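Print this entry | E-mail this entry

Search the diary: Enter keywords Go

Jan 14, 2018

The dressing table

Slept until eight, then did nothing useful before ten. There was frost on the inside of the bathroom window again. I put the heater on in the hall and left the doors open, and by the time I had eaten it was warm enough to work in the far room without a coat.

I have been putting off the white dressing table since we moved things over from Farnton. In May I told Leonilde Tavares it would be finished by the end of the summer. She wrote on Friday to ask how it was coming along and I didn't answer, so today was the day for it.

I started with the drawer. It has stuck ever since the move, and I had been blaming the damp. There was a folded receipt behind it, from a shop in Clumasholm, for a hairbrush and two cards of buttons. I rubbed a candle end along the runners and it slides now, though it still pulls a little to the left. The receipt went in the tin with the others. The drawer itself had hairpins, a dried-up nail file, and a bus ticket to Lolau with no date on it. I kept the hairpins.

The mirror took much longer than the drawer. All that carving holds dust, and the little roses down where the frame meets the table are the worst of it. I used a soft paintbrush first and then a damp cloth over the end of a teaspoon handle. Myfanwy Foulkes told me once to use bread for this sort of thing. I tried a crust on one of the scrolls and got crumbs in it, so I went back to the brush. It took an hour and 20 minutes, with one stop for the phone.

After lunch, the perfume bottles. Leonilde wants the small ones kept out and the rest wrapped. I moved them around for longer than I meant to. The round one with the gold cap looks best toward the right, I think, and the pink one close in by the foot of the mirror, although it half disappears against all that white. The flowers can stay at the left end in the white vase. I was going to throw them out, being artificial, but the peach roses are decent ones and the small yellow daisies fill in the gaps.
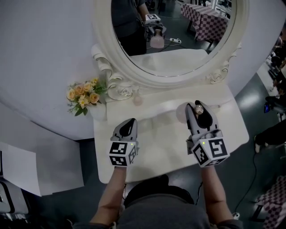 The other table

Did not get far with this. The pink-and-white checked cloth needs to come off and be washed, and I want a dry day for that. I measured the table underneath by feel and tape. Then I got distracted by the shelving and spent half an hour deciding whether to paint it. It will not be painted.

Myfanwy rang at three. Her sister is back from Ackah and has a cough. She wants to know if the dressing table is for sale, and I said it was not mine to sell. She offered 100 for it anyway, without the stool. I said I would pass that on. I know what Leonilde will say – the carrier charged her nearly that to bring it here – but I will put it in the letter.

Wrapped 12 of the bottles in newspaper after that and put them in a shoe box with a towel on top. Two have no stoppers. One smells of violets even with nothing in it, and now so does the towel.

Soup in the evening, the last of the barley. Wrote to Leonilde and told her the drawer is fixed and the mirror is clean, and that I need to know about the stool before I buy fabric. The only one I liked at the shop was a gray stripe and they had one short length of it left.

Still to do: felt pads for the feet, the cloth, a new bulb for the hall. Wind getting up again as I write this. Bed by ten.

Recent entries

Barley, and the wrong size of screws
Letter from Leonilde
The carrier comes from Farnton
A wet walk at Clumasholm
Page 410 and still not finished

Print this entry | E-mail this entry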